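Speaker notes: Buying a cutting board that lasts
Miklós Medve, Flodora kitchen shop, July 7, 2026

Slide 1. Welcome people, phones on silent. Say that the talk runs 22 minutes and that questions come at the end. Mention the handout by the door.

Slide 2. Start with the question I get most in the shop: wood or plastic? My answer is to own one of each. Plastic for raw chicken, so it can go in the dishwasher. Wood for bread, vegetables and everything else. Pause here, someone always wants to argue.

Slide 3. Which wood. Maple is the usual choice. It is hard enough to resist deep cuts and still easy on a knife edge. Walnut is softer and darker. Skip pine, it dents. Explain that most large boards are strips glued side by side, and that wide single planks tend to cup.

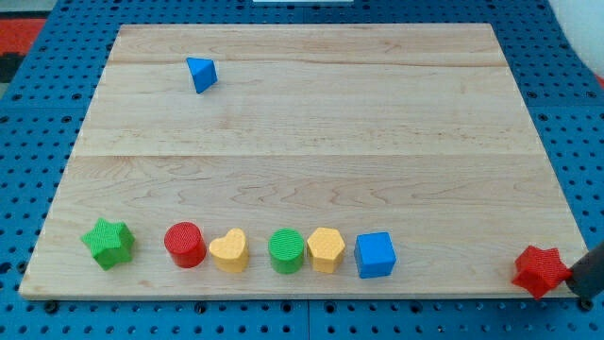

Slide 4. Maple board with glue seams and rippled grain.

Point out that figured grain like this is for looks. It does not make a board stronger. Tell the Kļaviņa story if time allows: I paid extra for figure on my first board and then covered it in beet juice.

Slide 5. Care. Wash by hand, dry standing on edge. Oil once a month, more often in December when the heating is on. Food-grade mineral oil only. Olive oil goes rancid.

Slide 6. Repairs. Sand with the grain, wipe, oil, leave overnight. Pass around the Trokis sanding block. If a seam opens, take the board to someone with proper clamps.

Slide 7. Questions. Stop at 14 minutes past the hour if the room is needed.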